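Hand-Held Gripper Trials: Frequently Asked Questions

Read this before you write to us. Renu Khurana answers the mail, and she has asked for less of it.

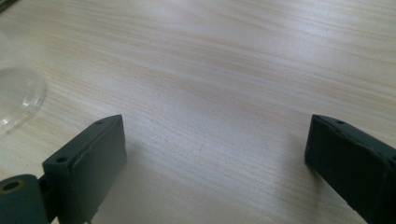 What are you comparing, exactly?

Three sets of fingers for a hand-held gripper: the Clolter, the Vusetti, and a pair we drew ourselves, which goes by Narnen after the file name and has never been given anything better. Each set gets the same objects, the same table and the same two people squeezing the handle. We want to know which fingers to order more of. It's a modest ambition and it has eaten most of February.

Why hand-held? Don't you own an arm?

We do. It takes most of a morning to swap fingers on the arm, recalibrate, and find the hex key. On the hand-held tool the swap takes a few minutes, and then you can go straight to being disappointed. Whatever does well in the hand goes on the arm afterward.

How many grasps per set?

60 for each object. We started with 20 and got a different winner every afternoon, which was exciting but no use to anybody placing an order.

What counts as a success?

Pick it up, hold it clear of the table while the other person counts to five, put it down where it was supposed to go. Dropping it on exactly the right spot is a failure. We had a long talk about that one and Anju Sandhu won.

Which objects do you use?

A sponge, a marker, a steel spoon, a deck of cards, a tape roll and a clear plastic lid. The sponge is there for morale. Everything picks up the sponge.

And the lid?

The lid is why this page exists. It's thin and slick, and to the camera it looks a lot like more table with some glare on it. The Clolter fingers managed 59 out of 60 on the marker and then spent an hour pushing the lid from one side of the table to the other. If you only have time to test one thing, test something clear.

Are wide pads better than narrow ones?

For boxes and rolls, yes. For anything flat, a wide pad has to arrive dead level or one corner touches down first and the other one hangs in the air looking foolish. The Vusetti pads are narrower and more forgiving. They also twist under the spoon. Pick which annoyance you'd like to live with.

Should I use the soft skins that come in the bag?

Try it both ways and write down which way you did it. Our first 221 grasps are in a spreadsheet with no column for skins, and we have thrown them all out. Renu would like it known that she asked for the column.

Where do you mount the camera?

On the tool, looking forward along the fingers, high enough that both tips stay in view with the gripper open. We tried a lower mount for a few days. It gave us a lovely close look at the pads and very little of whatever was between them.

What about lighting?

Overhead lights on, blinds down. Around four in the afternoon the sun used to come in low, and the tracking got worse for every set of fingers at once, so at least it was fair. Lock the exposure before you start. If you leave it on auto, it will adjust itself at the moment you close the grip.

Does the tabletop matter?

More than we'd like. Strong grain gives the tracker plenty to hold on to, so numbers from a wood table will flatter your camera. Run a few on something plain and white before you brag to anyone.

Which controller are you using?

Rastogi, for the arm. The hand-held rig has no controller apart from whoever is holding it. Grip force varies with the person, the hour and whether lunch has happened. We trade off every ten grasps to spread the blame.

My fingers don't close evenly. Is that a fault?

Check the pins first, then the screws. If one side still gets there early, loosen both fingers, close them on a piece of card, and tighten them again while closed. If that doesn't help, write to Renu after all. Put the finger set in the subject line and attach a clip.

So who's winning?

Vusetti on flat things, Clolter on everything with sides. Narnen is third in all categories except the sponge, where it's tied for first. Anju is redrawing the tips.

Can I have the spreadsheet?

Yes, once the tape roll is finished. Ask for the second version.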